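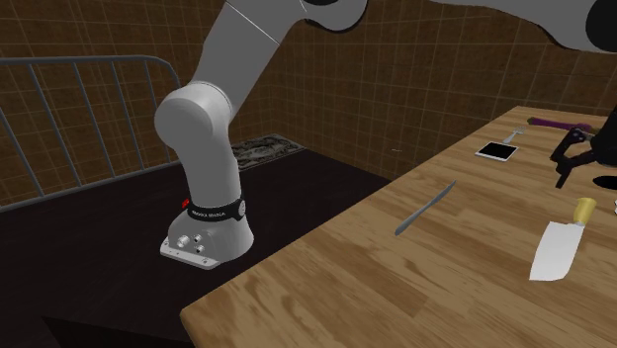
A simulated arm at the table with a cleaver, a knife and a fork.

The Red Light Is Not a Safety System

In December our small group at Kurano stopped a project for two weeks, and I was the person who asked for it. Some colleagues still think I was too strict. I want to explain my reasons, because I believe the same mistake is being made in many other places.

The task was simple to write down: the arm must pick up a kitchen tool from a wooden table and put it down in another place. We trained everything in simulation, with a package that we call Tufa, and then we moved the program to the real arm in the lab. In simulation the program ran 4,000 times and the numbers looked very good. On the real arm we made 236 runs. In 7 of them the arm took the cleaver by the wrong end and lifted it with the blade outside the gripper. In one of these seven, the cleaver fell from the height of a person's knee above the table and slid over the edge to the floor. My colleague was standing on the other side of the fence, so there was no injury. I have read our report many times, and in each version the words "no injury" come in the first line. I think they should come later.

Let me say what I found when I went back to the simulated runs. The wrong grasp was there too. In simulation the blade is a shape and a color. The fingers can close on it and there is no cut. If the cleaver falls, it comes to rest, the next run begins, and the table is clean again. Our score asked only one thing: did the object arrive? A cleaver carried by the blade arrives very well. We gave it full points and we were proud.

So I do not agree with the people who call this a "transfer problem." This is the usual word in our field when the real machine behaves differently from the simulated one. But our machine did the same as before. The difference was only that a real cleaver has an edge and a real floor has feet on it. To call it a transfer problem puts the fault somewhere between two computers, where it belongs to no one. The fault was in the score, and people wrote the score. I was one of them.

The company that gave us the safety review, Dutov, checked what such companies normally check. The speed limit was correct. The force limit was correct. The emergency stop worked at every try. All of this is about the arm hitting a person. I am glad it was checked, but the review did not ask what the arm would be holding. An arm which moves slowly and gently with a blade turned outward is inside all the limits, and I would not want to stand near it.

After the stop we made some changes. They are not clever. Every object in Tufa now has a part where it may be held and, if needed, a part where it may not be held. Touching the second part ends the run with zero points, even when the object arrives. We also count drops separately, and the first real runs are done with blunt copies. Our success number went down after this, and it was not pleasant to show it in the next meeting. One person asked if we could keep the old number in the slides as well, "for comparison." I said no, and I would say no again.

I know the answer from the other side. My friends at Ovemance, who build similar systems, tell me that research must be allowed to fail, and that simulation exists exactly so that we can put sharp things on a table without fear. I agree with the second half completely. Please put the cleaver on the table. Put the hot pan and the broken glass there also. But then the simulation has to know that they are dangerous, or we are teaching the machine that a cleaver is the same thing as a fork with a different outline.

What I ask from other groups is small. When you publish a success rate with sharp tools, write also how the tool was held. If you did not record it, write that you did not record it. I looked for this information in the papers we used as our starting point and could not find it in any of them, and at that time I did not find it strange.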